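Still no curtains. Week five in the new place and I'm dressing in the hall like a burglar.

So. Measured the front window twice, got two different numbers, ordered to the bigger one. Flimov sent the pole in two bits with no middle bracket. Rang them – on hold 73 minutes, then cut off. Tried again at lunch, got a nice lad who said the bracket is "a seperate item". Fine. Paid for it. Still cross.

Fabric next. Wanted the heavy linen from Skara but it's silly money so went for Umness instead, the oatmeal one. Came in June, looked green. Sent it back. They want me to pay the return postage and I am not having that, have now written them 748 words on the subject, which is more than I wrote for my last job aplication.

Meanwhile the neighbours over the road can see everything I eat. 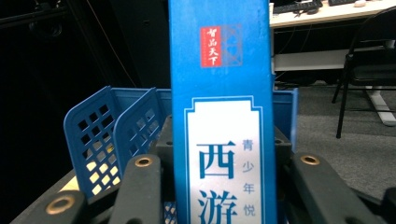
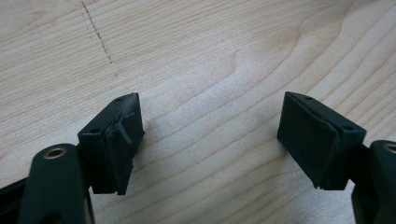

Curtain news as of this morning – I've gone off oatmeal altogether. Kept looking at the blue on that tall box, a proper medium blue, bit mottled, and thinking yes, that, floor to ceiling. Against pale wood it'd be lovely. Gentile do something close in a cotton, lined, four weeks' wait. Swatch ordered. Bed sheet stays pinned up in the bedroom till then.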